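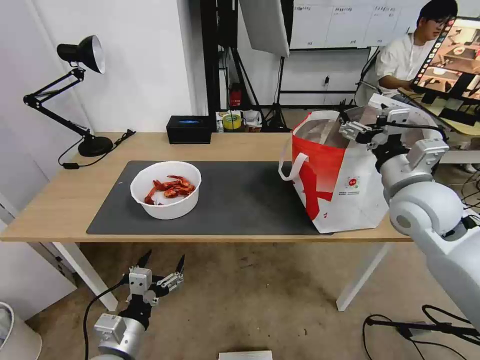
Never let the shells sleep in the house, Dorottya Nyitrai told me the first time I had crawfish at her place, and she had the bag out the back door before I'd found a napkin. I laughed at her a little. I was new to Kutdale then, I'd eaten a very large amount of corn, and I figured shells were garbage like any other garbage.

Then came the summer I left a bowl of them out overnight. I won't go on about it, but I washed the curtains twice and the curtains weren't even in that room.

So this is a piece about what happens after the crawfish. Everybody will tell you how to boil them (my neighbor Abelardo Godoy will tell you for an hour and a half, with gestures), and there are whole cookbooks on the spice mix. The cleanup gets one line, if that. But if you're like me and you eat them at home, sometimes at the same desk where you pay the bills, the cleanup is half the evening.

My setup is simple. One wide bowl for the table, one bag standing open next to it, and something underneath that I can wipe. I used to spread newspaper, the way they do at the big boils, and outdoors it's still the best thing going. Indoors it soaks through, and then you've got the sports page printed backward on your furniture. I switched to a mat a couple of years ago and I'd never go back. A dark one, too - that red-orange juice gets into anything pale and stays there.

The bowl matters more than I thought it would. Deep bowls look right, but you can't see what you've got in there, and the little legs hook into each other and come out in one big clump when you tip it. Wide and fairly shallow is better. Plastic is fine! I have a lovely ceramic one from a shop called Siliņa and I've quit using it for this, since I'm always a bit greasy by the end and it weighs as much as a small dog.

And then the bag. I save paper shopping bags, the stiff kind with handles, in a heap behind the pantry door that Josefina Yáñez calls my retirement plan. They stand up by themselves, they open wide, and you can empty a whole bowl into one without holding it with your third hand. What they won't do is hold liquid. I learned this on the stairs. Now I drop a plastic liner in first, fold the top over the rim, and put a sheet of crumpled paper towel at the bottom to catch the drips.

Empty the bowl slowly, and low down. If you flip it over from up high, the loose legs go everywhere, and you will be finding them in November. I go a handful at a time for the first half and tip the rest. Then I tie the liner and it goes straight outside, even if people are still talking, even if somebody is telling a good story. They can pause.

If trash day is a long way off, freeze them. I know, I made that face too. But a tied bag of shells in the freezer smells of nothing at all, and you take it out on the morning of the pickup. Damián Sosa has a freezer drawer just for this, and he's the tidiest cook I know. Or you can make stock, which I do maybe one time in three: rinse the shells, cover with water, add an onion and a bit of celery, and simmer it for half an hour or so. Keep an eye on the salt, because those shells have already been in a very salty bath.

For your hands, lemon and a little dish soap, and get under the nails. For the mat, cold water first and then warm soapy water, both sides, and hang it somewhere it can dry all the way. Vinegar in a saucer on the windowsill helps the room. Candles make it smell like crawfish and vanilla, and I'd rather have just the crawfish.

Dorottya came over last month with a sack of live ones and her own roll of liners under her arm. We ate until it got dark, and she took the bag out with her when she left.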